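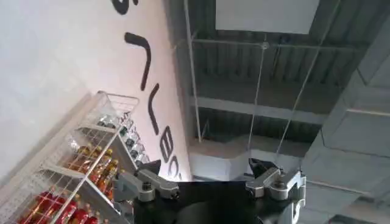 The Irka wire rack with three rows of bottles on it. The basket at the top is empty.

Irka Wire Shelving Rack, White
Reviewed in June

Print this page | E-mail this review

I bought the Irka to replace a bookcase that had started to bow under bottled drinks. It came flat from Mollton in one carton, and assembly took 30 minutes with no tools. The side grids hook onto the shelf bars and the basket drops in last.

Clear bottles with silvery caps are on the upper shelf, amber ones with golden labels on the middle, red on the lowest one in the picture. The amber bottles are packed closely side by side. You can read labels through the wire, and dust falls through to the floor where a broom can get it.

Small round-bottomed bottles are a problem. They rock on the bars, and I ended up cutting a strip of shelf liner for them. The feet are also hard plastic and slide on tile. Nørgaard sells a similar rack with rubber feet, but it costs more and has no basket.

After 7 weeks the shelves are still level and the white finish has one chip, at a corner where I knocked it with a crate.

Rating: 4 out of 5. I would buy it again for full-size bottles.

Contact us | Copyright Plustitz Home Reviews | Back to top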